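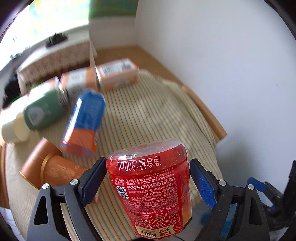 The rulebook is nine pages long and most of it is about stopping. When to stop, who says so, what gets written down after. Reet Ots wrote the first version in October on a train and says she'd cut half of it now, only every time she tries to cut something it turns out somebody needed it that week.

She runs training at Pelby, a small outfit that records people doing ordinary handwork so that robots can learn from it. Picking up, turning over, setting down. Hand-held grippers, ordinary rooms. No industry standard covers this yet, not really. Machine safety has shelves of paper. Recording by hand in a bedroom has, so far, whatever each firm comes up with.

So they come up with things. Mikuš has a checklist. Sandano has a longer checklist and a phone number. Romuretti went the other way, one sheet, large type, taped to the inside of the equipment case.

What they agree on, more or less. Operators get to refuse a task. Breaks are fixed, not "when you feel like it". Anything with a name, a face or an address on it goes out of the room before recording, and packaging counts. A phone number on a label is a phone number, Ots says, even if its only the company's hotline. At Pelby those get flagged and a second person decides. Codes too, if they scan.

Then the floor. Everyone I spoke to wanted to talk about the floor, I had expected cameras. 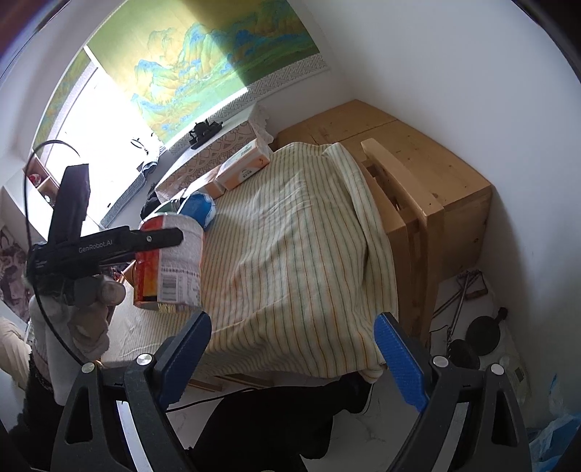 Walkways are rule two in the Pelby book and the one that gets argued over. The draft said clear the floor, full stop. Amr El Ouafi, who reviews sessions, thought that was silly. A home has stuff in it, and a robot that has only seen clean floors will be useless in a real one. But a person looking down at two gripper jaws isn't watching their feet. A pile of black clothes at the foot of the bed, a cord running across the marble, that's where a heel goes. His compromise: mess can stay if it was there when the crew came in, cords get moved or taped, and the operator walks the route once before picking anything up.

Ots signed off on it. Grudgingly, by her account. She still wants the cords out altogether.

Gloves are less settled. Sandano says always, Mikuš says operator's choice, Pelby says fabric gloves are fine as long as they fit, and a loose fingertip means a new pair. No one has good numbers. El Ouafi has gone through 1,296 session notes looking for pinched fingers and won't give me a rate, he says people underreport and a rate would look more solid than it is. Fair enough.

Consent is where the one-sheet approach struggles. Whoever lives there should know what is being recorded, what's visible out the window, how long it's kept. Romuretti's sheet gives this two lines. Their people say the long version is in the contract. Ots says no one reads the contract, put it on the wall.

A shared draft is going round all four firms now, comments open. It runs to 400 numbered points, which El Ouafi calls a disaster and Ots calls a start. First job is geting it down to something a person can read standing up. Glove section is still blank.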